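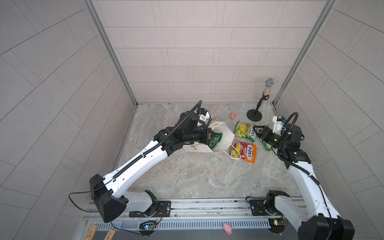
**Skekonmont Opens Its Fall Treat Bag Drive, With a Goal of 1000 Bags by the End of November**

JOKOLWOOD – Skekonmont, the neighborhood gift and packing shop on the lower end of Acharya Street, is happy to announce that its treat bag drive is back for another year, and that everyone in Jokolwood and the towns nearby is warmly invited to take part, whether that means dropping off a packet of candy on the way home from work or staying for an evening to help fill bags (and very likely going home with a sweet or two in your pocket).

The idea is as simple as it was when the drive began. Small paper bags with string handles are filled with wrapped candy and snacks and then delivered to people who could use a cheerful surprise: residents of care homes, families staying near the hospital, night shift workers, and school crossing guards. Last year neighbors packed over 700 bags, and they went out to 39 different places.

"People sometimes ask me whether a bag of candy really makes a difference, and I always tell them to come along on a delivery and see the faces," said Sharada Hegde, who owns Skekonmont and has run the drive from its first season. "My own mother kept hers on the windowsill for weeks. She ate the candy the first afternoon, mind you, but the bag stayed where she could see it."

Fruit candy is always the first thing to run out, and lemon and other citrus flavors are especially welcome. Fox's packets, mixed fruit candies, and any other small sealed packets will all find a good home. Please bring sweets in their original wrapping, well within date, and leave out anything homemade. Chocolate is fine while the weather stays cool.

Packing evenings begin at 6 p.m. in the back room of the shop. Each bag is laid on its side to be filled, larger packets first, and the handles are straightened out before it goes into the delivery crate.

Bags this year are being supplied by Plurkia, a paper goods wholesaler just outside town, which is also lending 2 vans for the delivery runs.

"We were delighted to be asked, and I think half our warehouse has already signed up for a packing evening," said Jawad Qureshi, operations manager at Plurkia. "I'll be there myself, and I've been warned that I pack too slowly."

Donations may be left at the Skekonmont counter during shop hours. To suggest a place or a person for a delivery, or to put your name down for an evening, please stop in and speak to Sharada or leave a note in the box by the door.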